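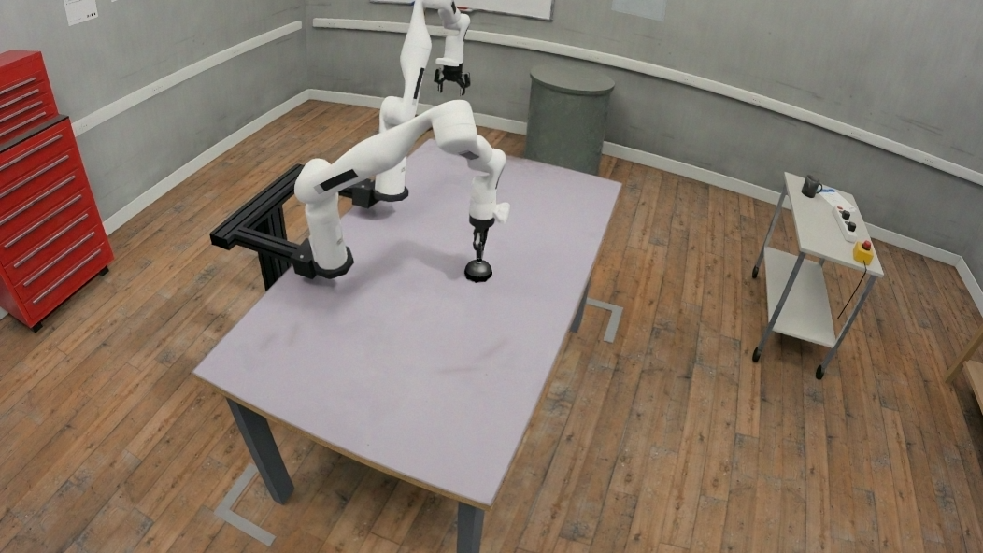 The Fandine practice room on screen: near arm down at the dome, far arm waiting over the other end of the table.

Reviews > Workshop and Robotics > Software and Trainers > Fandine Two-Arm Trainer

Search reviews Go

Fandine Two-Arm Trainer: an afternoon with it at the Prirard open day

I should start by saying that I went to the Prirard open day mostly for the drive and the free coffee, and that I had no plan to write a review of anything. My nephew had signed us both up back in January, and by the time it came around I had forgotten what the company even made. (Fixtures, mostly, plus a training program called Fandine that lets you practice running two robot arms at a shared table before you ever lay hands on the real ones.) Well, we stayed until they were stacking the chairs, and I've had a trial copy on my own computer ever since, so here I am writing it up for the rest of you.

Prirard has the ground floor of the old Thaler building, down past the tile warehouse. Parking is around the back, and the sign for it is easy to miss if you come from the highway side. They'd put three stations out in the front room with big screens and comfortable stools, and you could sit at any one of them as long as there wasn't a line behind you. We got there at two in the afternoon and walked right up.

The man looking after our station was Darius Voicu, and if you ever go, I hope you get him. He has the patience of a good driving teacher. He let my nephew flail away at the controls for quite a while before offering any help, and then the help was one sentence long: "Park the far one first." That has turned out to be the best advice I've had about this program, and I'm passing it along for nothing. You move one arm out over the far end of the table, leave it hanging there with its fingers open, and give all your attention to the near one until you've got the feel of it.

What you do in it

The trainer comes with a practice room and a shelf of small exercises. The one they ran most at the open day, and the one I've spent the most time on at home, is the dome lift. There's a dark, shiny dome with a wide black rim sitting on the tabletop, and your job is to bring the gripper straight down on it, take hold, lift it, and set it down again somewhere else. I thought this would take me five minutes to master. It took me most of a week, in little sittings after supper.

The trouble is that the dome is round and slick-looking, and the fingers on the gripper are slim. If you come down even a hair off to one side, the dome slides out from under you and goes wandering over the table. Come down too hard and the program stops you with a polite chime and makes you start over. There's a sweet spot where the fingertips have just met the top and you can feel (well, see) that you're centered, and from there you open up a little, ease down, and close again. My nephew got it on his fourth try. I won't say how many I needed!

Watching the shadow helps a great deal. I didn't notice the shadows at all for the first couple of days, and then one evening I happened to be looking at the tabletop instead of the arm and realized I could judge my height by how the soft dark shape moved underneath. Darius had said something along those lines at the open day, and it had gone right past me.

How it looks

I'm no expert on graphics, and I've seen games that are prettier. But I do like the room they built. It has an old plank floor with knots and worn gray patches, a big red tool cabinet over on the left, scuffs on the table, stains on the walls. There's even a mug on the cart. It looks like a shop somebody works in, and after an hour or so I found that restful. I tried the trainer from Feruvard a couple of years back, with everything floating on a blue grid, and it gave me a headache by the end of the first lesson. I had no trouble of that kind with Fandine, even on the evening when I stayed up much later than I should have.

The one thing I'd gripe about is the starting view. It sits so that the top of the far arm runs off the screen, and when you're trying to learn what that arm is doing up at the bend, you'd like to see the bend. You can pull the view back with the scroll wheel and save it as your own, and I did that right away on my copy. Still, a beginner shouldn't have to hunt for it. The elbow of the near arm also gets in the way of the lower part of the far one from that angle. Darius told me that people who work with two arms on one table have to put up with that in life too, and I suppose that's fair, but I moved my view over to the right anyway and I'm happier for it.

And I'd have loved to be able to read the notice on the wall. I leaned right up to the screen at the open day and couldn't make out a word.

Controls

You can use a mouse and keyboard, a game controller, or the pair of hand grips that Prirard sells separately. At the open day we used the grips, and they're lovely things, light and a bit springy. At home I've been using my nephew's old controller, and it does fine for one arm. For two arms at once it's a handful. You end up holding down a shoulder button to swap from one arm to the other, and about every tenth time I swap when I don't mean to and send the wrong arm off on a trip. If you're going to do the two-arm exercises seriously, try to get some time on the grips before you decide.

The stop button deserves a word. It's mapped to the big center button on the controller, and when you press it both arms freeze right where they are. Darius made every single person at the station press it before they were allowed to do anything else, kids included, and then press it again halfway through a move so they'd know what it felt like. I thought that was a bit fussy at the time. I've come around to it. My thumb goes there by itself now, and if I ever do stand at a real table I expect I'll be glad of it.

Saving and replaying

Every attempt you make is recorded, and you can play it back at any speed. My copy holds the last 300 attempts before it starts asking which ones you'd like to throw out, and you can raise that to 1,000 in the settings if you have the disk space. I was sure I'd never need so many. I've since raised it. There is something very satisfying (and a little embarrassing) about going back to your first evening and watching the near arm wobble its way over the table like a newborn calf.

The replay can also be slowed way down around the moment of contact, and that's where I finally saw that I was drifting to the left every time I lowered. I'd never have caught it at full speed. Small complaint: you can't write a note on a saved attempt, only rename it, so I now have a long list with names like "better" and "better but left."

The price

The home license is a very reasonable one-time payment, and the trial is free and doesn't pester you. The school license, with the hand grips and the lesson binder, was listed at $3,000 on the sheet they handed out. I went back and forth on whether that's a lot. For one person at a kitchen table it certainly is. For a high school shop class with students taking turns all year, I can see it being money decently spent, particularly if the alternative is letting beginners loose on real arms. Ask whether the binder can be bought by itself. I asked, and Darius thought it could, but it wasn't on the sheet.

Things I'd change

A better starting view, as I said. Notes on the saved attempts. A few more objects to pick up, too. The dome is a wonderful teacher, but after a week I was ready for something with corners. There are other exercises in the menu, though several of them are locked in the trial, and I've only seen those over other people's shoulders at the open day.

I'd also like the manual to be written by whoever does the talking at the stations. The printed one is correct as far as I can tell, and very dry. It tells you what each button does and never mentions parking the far arm first.

Should you go to the open day?

Oh, yes, if you're anywhere near. They plan to hold another and will let you book a stool ahead of time. Go early in the afternoon and eat beforehand, as the cookies don't last. Wear something with short sleeves or sleeves you can roll, for the hand grips. My nephew wants to go again and try the locked exercises, and I've told him I'll drive.

Rating: four stars out of five. I'd give the afternoon itself all five.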